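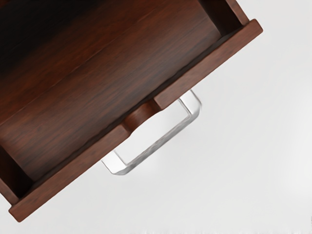

Drawer view in the simulator, with the bar handle and the notch in the front panel.

5. Comparing grippers on the drawer task

I always start a new gripper on the drawer, and I'd suggest you do the same. Load the Urnunard profile first and save the Povemier one for afterwards.

5.1 Open the Task menu, choose Drawer and press Reset.
5.2 Set the closing speed to 3. You can go up to 8 later, but please don't begin there!
5.3 Switch to the close view and leave it open in its own window.

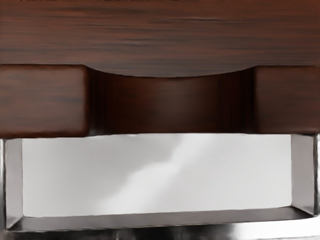

5.4 Jog the arm down in small steps and keep an eye on both views as you go – I still overshoot if I only watch one.
5.5 Run five tries, save the log, then swap profiles and do the same again.

Note: Leonie Prantl likes to change the lighting between runs. I leave mine alone until both grippers have had their turn, so the logs are easier to compare.

Caution: never swap profiles while the arm is moving. Press Hold and wait for the message to clear (around two seconds on my machine).

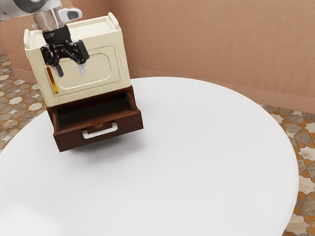 Wide view: drawer open, fingers close to the front of the cream box.

5.6 Put the two logs side by side in the Compare tab. If one is missing, look in the Grarkivthorpe folder – mine often end up in there.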